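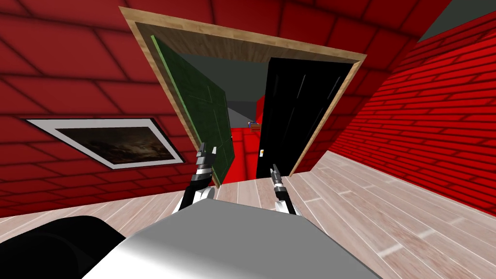 Wooden door frame with the green door open

Led on first preferences, lost the by-election – can we get a recount?
Posted by Saeed Jafarzadeh in Local government and voting

We had a council by-election in Trirnby in June, single vacancy, four candidates, full preferential. There were 3018 formal votes. The candidate I was helping, Zohreh Ghorbani, had 40 per cent of first preferences and was well ahead of the next person. After preferences she lost by two votes, 1510 to 1508.

I understand preferences can change the order but I don't follow how a lead that size disappears. Also, does a margin of two mean an automatic recount, or does somebody have to ask? I was a scrutineer for part of the night but left at 9 pm when it looked settled. The result hasn't been declared yet as far as I know.

Mojtaba Ebrahimi
40 per cent is not a majority so it goes to preferences. That's the system. She didn't win.

Banafsheh Kermani
Sixty per cent of voters put somebody else first. When the bottom two candidates were excluded, their papers went to whoever was ranked next out of the two left. If most of them had your candidate third or fourth, she would pick up very little while the runner-up picked up a lot. Ask for the distribution of preferences sheet. It shows how many papers moved at each exclusion and you can check that the totals add up to 3018 every time.

On the recount, it depends which state you're in and which rules your council uses. Don't assume it is automatic. Usually the candidate writes to the returning officer and gives reasons, and the officer decides. It has to come from her or her agent, not from a supporter. Do it before the declaration, as your options narrow a lot afterwards and it may mean a tribunal or court.
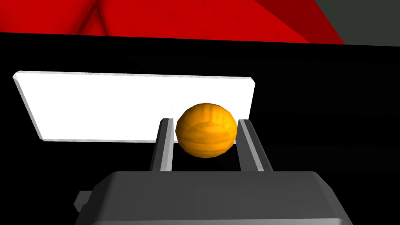 Red and black surfaces

Good reasons to put in the letter are the margin itself, any informal papers your scrutineers objected to, and any bundle that was counted twice with different totals. "We were ahead earlier" is not a reason.

Bo-ram Song
Agree with Banafsheh. I'd add the informal pile. I scrutineered at Cilau a few years back and the argument was all about ones that looked like sevens, plus papers where the last box was left blank. Some rules accept a blank last box and some don't, so read yours first. Find out who stayed after 9 pm and get their notes while they still have them.

Saeed Jafarzadeh
Thanks. Zohreh is ringing the returning officer in the morning and I've asked for the distribution sheet.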